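Rultance Opens Server Refurbishing Workshop, Will Resell Used Boards and Processors Under Nuner Name

Rultance, a reseller of used office and data center equipment, has opened a workshop for taking apart, testing and rebuilding retired servers. The 930-square-meter space began taking in equipment in December and has room for 47 workbenches.

The company has bought and sold complete servers for six years. Until now, machines that failed their first check were sold to scrap dealers, often because of a single bad part. With the new workshop, Rultance will pull those machines down to the motherboard, test each part separately, and put the good ones back into service.

"A server comes in with a bad power supply, and the board inside it is fine," said Kamlesh Bhatt, operations manager at Rultance. "We were letting that board go for the price of the metal. Our customers were asking us for the same boards as spares, and we were telling them we had none."

Refurbished servers and loose parts will be sold under the Nuner name. The first items on offer are motherboards, processors, memory and rack rails. Complete rebuilt servers will follow once the workshop has enough matching chassis in stock. Each board is sold with a printed test sheet that lists the checks it went through and the date of the last one.

Drives are handled in a separate locked room. Customers who send in equipment can have their drives wiped or shredded, and will receive a certificate by serial number - this applies to single machines as well as full racks.

The workshop has capacity for 1000 servers a month. Rultance has signed a supply agreement with Kaushik, a hosting company that replaces part of its equipment every year. Parts orders will be packed at the same site, and orders placed before 2 p.m. will leave the same day.

Rultance will also offer board-level inspection to companies that want to keep their own machines. Under this service, the server is opened, cleaned and checked, and the owner gets a written report with a repair price before any work is done.

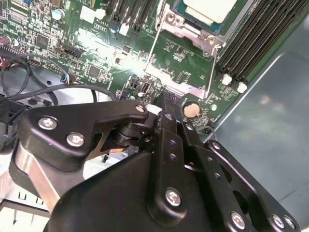
Can a customer send in a motherboard without the rest of the server?

Loose boards are accepted if they arrive in an antistatic bag with a cover over the processor socket. The processor may be left in place if it is locked down.

Companies with equipment to sell or inspect can request a quote through the Rultance website. A list of the server models now being accepted is posted there, along with packing instructions and shipping labels.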